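About us

Hi, I'm Gudrun Lindemann, and I fold blankets for a living. Well, I wash them, mend them, air them, sort them, lend them out, sell a few and write the odd grumpy email about zips, but if you dropped in on any given morning you'd most likely find me folding. Welcome to Trernance!

We're a small blanket and bedding workshop in an old dairy building on the coast road, with a shop at the front and a laundry out the back. There are five of us on the books, plus my sister-in-law when school's in. We look after blankets for holiday cottages, a couple of guesthouses and anybody local who has a wool throw they love and a washing machine they don't trust.

How it started

I used to clean holiday lets. Lovely work in summer, bit grim in winter, and in every single cottage there was a cupboard with a heap of blankets shoved in it. Good ones, too! Wool, cotton, big soft fleecy things in colours you'd never pick yourself but end up fighting over on a cold night. Owners would ring me and say "just chuck them", and I never could. I took them home, washed them, hung them over the back fence and stacked them in the spare room until my husband pointed out (fairly, I'll admit) that his mum was coming to stay and there was no longer a bed to be seen.

So I rented the dairy. It was a cold February when I got the keys and I had two trestle tables, a secondhand washer that walked across the floor on the spin cycle, and an enormous pile of other people's bedding. Sirkka Koskela came in during the first week to ask whether I could fix the satin edge on a cot blanket. She ended up sitting down at my machine and fixing it herself, a good deal better than I would have, and she's been here ever since. Sirkka runs the mending side now. If your blanket comes home with a darn in a colour that doesn't match, that's her, and she'll have done it on purpose. Ask for an invisible mend if you'd like one. She'll sigh, but she'll do it.

What we do all day

People picture a laundry as all steam and noise. Ours has its moments, but the bulk of the job is handling. Every blanket that comes in gets shaken out, looked over on both sides and checked along the hems before it goes anywhere near water. You'd be amazed what lives in a blanket. We've had hairclips, half a jigsaw, a library card and a perfectly good pair of reading glasses. It all goes in the tin on the counter, so if you've lost something, come and have a rummage.

After washing it's out on the lines if the weather's kind, or up on the racks if it isn't. Then comes the part I like best, which is getting the thing flat. A big blanket has its own ideas. You take hold of an edge and give it a proper flick, get some air underneath and let it settle, and then you chase the last wrinkle off the end of the table with your forearm. I like the bright ones for this. A sunny colour going past on a grey morning does me more good than coffee.

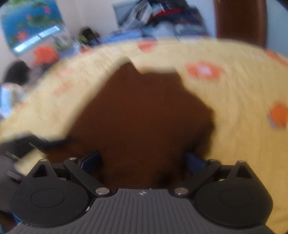

The yellow one with the orange pattern, on the move.

Folding is in halves, then halves again, then thirds, with the fold facing out on the shelf. There was a long argument about thirds. Sirkka grew up rolling and still thinks we're all mad, but rolled blankets went off our shelves like logs down a hill and I had to put my foot down. The exception is anything with a heavy fringe, where the fringe gets tucked to the inside and the whole lot tied with a bit of cotton tape.

The blankets themselves

We sort everything into families, named after nothing very sensible. Rantala is our plain wool, the thick stuff, mostly greys and browns. Katora is cotton, for summer beds and babies and people who itch. Avero is the jumble of patterns and colours, and it's by far the most borrowed (I take that personally, as I was the one who wanted to keep it when the others thought it looked like a fete stall).

We've got 800 blankets in the lending library at the moment, and you're welcome to any of them. You pay a small deposit, take it home, keep it as long as the cold lasts and bring it back. Don't wash it first, please. I know you mean well! But we'd much rather have it grubby than shrunk, and we've had a few come back that would fit a guinea pig.

If you fall for one and can't bear to part with it, tell us. We'll usually let it go for a fair price, and the money goes on thread, soap and the power bill.

The dairy

It's a long white room with a sloping floor, made for hosing out, which is handy for us and a nuisance for anything on wheels. The shop is the bit with the green door. Come round the side if you've got a carload, as the front step is a beast. The dog asleep in the doorway belongs to next door and you can just step over him.

We had our open day on 16th September and I'm still finding cake crumbs in the mending baskets. Thanks to everyone who came and had a go at folding a king-size on your own. A couple of you were very good, and I may be in touch.

Getting hold of us

Pop in, or leave a note through the door with your name on it, or write to Trernance, PO Box 2806. I'm slow on email and quick on the phone. Repairs take a fortnight in the ordinary way of things, longer before Christmas, and Sirkka won't be hurried, so bring the winter ones in while it's still warm.

Gudrun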